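Inicio > Guías de montaje > Iluminación > Lámparas de mesa

Buscar en las guías... Buscar

Lámpara de escritorio Drendine, brazo articulado
Sección 3. Montaje, colocación del cable y primera puesta en marcha

Antes de nada: leer la sección entera una vez. Son 9 pasos, se hace en un rato. La sección 2 (contenido de la caja) se da por vista.

Hace falta:
- Mesa firme y despejada. Redonda o rectangular, da igual.
- Paño suave, seco.
- Destornillador de estrella pequeño (no viene).
- Toma de corriente cerca. El cable no llega a todas partes, ver nota del paso 6.

PRECAUCIÓN. No enchufar hasta el paso 8. Toda la sección se hace con el cable fuera de la toma.

PRECAUCIÓN. Las articulaciones pellizcan. Dedos lejos del codo al plegar y desplegar.

3.1 Base y brazo

1. Sacar la base y el brazo de sus bolsas. Apoyar el paño en la mesa y la base encima, boca abajo. El metal pulido se raya con nada, sobre todo contra granos de polvo que ya estaban en el tablero.

2. Presentar el extremo del brazo en el orificio de la base. Entra en una sola posición. Si no entra, girar un cuarto de vuelta y probar otra vez. No golpear.

3. Poner la arandela y después el tornillo central. Apretar a mano, luego media vuelta con el destornillador. No mas.

Nota: en las unidades con arandela dentada (lote Wostik), los dientes miran hacia la base. Al revés también cierra, pero el brazo acaba bailando.

4. Tumbar la lámpara entera sobre la mesa, con el brazo plegado. Así se trabaja el cable sin que vuelque.

3.2 Cable e interruptor

5. Deshacer el rollo del cable. Con la mano, sin tirar de la punta. Si sale con memoria (rizos), estirarlo sobre la mesa y dejarlo ahí mientras se repasan los tornillos.

6. Llevar el cable por la parte de atrás, desde la lámpara hasta el enchufe, con el interruptor de paso en un sitio donde la mano lo encuentre a oscuras. Encima del tablero mejor que colgando.

Nota: dejar 27 cm de holgura entre la base y el interruptor. Con menos, al mover la lámpara se arrastra todo.

PRECAUCIÓN. No pasar el cable bajo las patas de la mesa ni bajo una silla. Tampoco por el borde con peso encima. Si se usa regleta, que quede arrimada a la pata o a la pared, fuera del paso.

7. Comprobar que el interruptor está en apagado. El lado con el punto, hundido.

3.3 Puesta en pie y prueba

8. Levantar la lámpara cogiéndola por la base y el brazo a la vez. Nunca solo por la cabeza. Enchufar. Encender.

9. Desplegar el brazo poco a poco hasta la postura de trabajo. Si se cae solo, apagar, desenchufar y apretar la tuerca del codo. Repetir hasta que aguante.
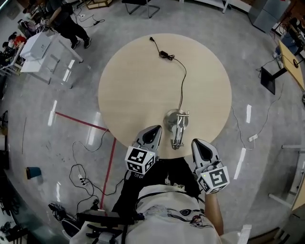
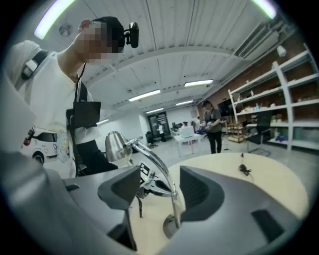

Limpieza y cuidado del metal. Una vez montada, la base y el brazo piden paño seco y nada más; los limpiadores con amoniaco dejan velo en el pulido. La superficie brillante refleja las luces del techo, y eso viene bien para repasarla: se mira el brillo a lo largo del brazo y donde se corta hay una huella o una marca. Repasar primero el brazo, luego la base, y dejar el cable para el final con un paño aparte, que la goma suelta un poco de negro los primeros dias. Con la lámpara desenchufada y fría, siempre.

Para guardarla: brazo plegado, cable recogido en vueltas anchas, sin enrollarlo al brazo. Tumbada en su caja, con el paño entre la base y el cartón.

Si algo falla:
- No enciende: mirar el interruptor de paso, luego la toma, luego la regleta. En ese orden.
- Parpadea: clavija mal metida casi siempre. Apagar, sacar, volver a meter.
- La base cojea: tornillo central demasiado apretado. Aflojar un poco.
- Falta la arandela: pedirla a recambios Sawatzky, referencia 300.

Sigue en la sección 4, cambio de bombilla.

Categoría: Lámparas de mesa | Etiquetas: montaje, brazo articulado, cable, Drendine

Comentarios (4)

gostitz_taller
Lo de los dientes hacia la base tendría que ir en negrita. La monté al revés y me pasé la tarde del martes apretando el codo, que no tenía culpa de nada.

lamparitas
¿La arandela de Sawatzky vale también para el modelo sin articular?

gostitz_taller
No, esa lleva otra más ancha. Me la mandaron equivocada y no asienta.

mesa_redonda
Yo la tengo en mesa redonda y el cable por detrás queda raro, no hay "detrás". Al final lo saqué por el lado de la ventana y bien. El resto clarísimo, gracias.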